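Should the Teaching Kitchen Buy a Two-Arm Robot?
Project report, equipment planning module
Tamara Romaniuk and Gunnlaugur Gunnlaugsson
June 2022

1. What we were asked

The Breltgate teaching kitchen wants a robot with two arms to do simple prep and clearing on a counter. The sales sheet from Fodari says one bench unit can sort produce, move it between a board, a plate and a box, and keep going through a full shift. Our job was to say whether the kitchen should spend money on it next year, and if so, on what exactly. We were told to work in simulation first and leave the hardware alone until the plan was done.

We started out doubtful and we are still doubtful, though for different reasons than we expected.

2. What the quote leaves out

The quote covers the two arms, the grippers and a controller. It does not cover the bench, and the bench matters. The arms have to be bolted to something that will not shift, and the counters at Breltgate were built for students leaning on them. Gunnlaugur asked for a mounting drawing and got a brochure.

It also leaves out spare fingers. We think of the fingers as something you use up, like knife blades, and the quote treats them as part of the machine. We asked how long a set lasts in a kitchen and were told it "depends on the application." That may be true, but you can't put it in a budget. We have allowed for 3 spare sets per arm in the first year, which is our guess and should be read as one.

Training is listed as "included" with no hours next to it. Cleaning is not mentioned anywhere. Anything that touches food will have to be wiped down between tasks, by a person, and that person's time is a running cost whether or not it shows up on an invoice.

3. The simulation

We used Skilina, which the department already has a license for. We kept the layout plain: a marble counter, a cutting board with a lemon and a squash on it, an oval plate and an open cardboard box. A plant pot stands toward the back as something the arms should leave alone. Each arm has its own side of the counter.

We ran 376 trials. A trial counted as a pass only if the right item ended up in the right place and nothing else had been moved. Fodari's own material seems to count any grasp as a success, and we think a lot of the distance between their claims and our results comes from that.

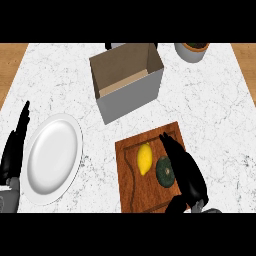 Figure 1. Skilina counter layout, with the left gripper beside the plate and the right gripper by the squash.

The lemon was the easier of the two. The squash is round and gives the fingers less to hold, and small errors in the approach angle tended to roll it toward the other item. With both of them close together on the board, a bad approach to one often spoiled the other as well.

The left arm spent most of its time waiting. In this layout nearly all the work is on the right, and the plate is the only thing that clearly belongs to the left side. We tried moving the board toward the middle and the arms began getting in each other's way, so we moved it back. A buyer should ask what the second arm is for before paying for it — we could not find a strong answer in the tasks the kitchen gave us.

4. How far to trust this

Not very far. Simulated fruit does not get bruised or sticky, and ours never varied in size. The cardboard box holds its shape however it is bumped. The lighting is kind. We would expect real trials to go worse than ours, and we have no way of saying how much worse from a screen.

There is also the matter of who picked the tasks. We did, with the kitchen's list in hand, and we picked ones we thought we could finish by the deadline. A harder list would have made the robot look worse. An easier one would have made it look like a bargain.

5. What we would budget for

We recommend against buying the two-arm unit next year. In its place we suggest the following, in this order.

One arm on a short rental, starting in July if the kitchen is free.
A proper bench, owned by the school, which keeps its use even if the robot goes back.
800 dollars set aside for fingers, real produce and cleaning supplies.
A written test of 5 tasks, agreed with Fodari before the rental starts, using our pass rule and not theirs.

If the single arm passes the written test, the second arm can be argued for then. Tamara would drop the squash from that test and Gunnlaugur would keep it in. We have left it in for now, as it is on the kitchen's list, and the staff can strike it if they disagree.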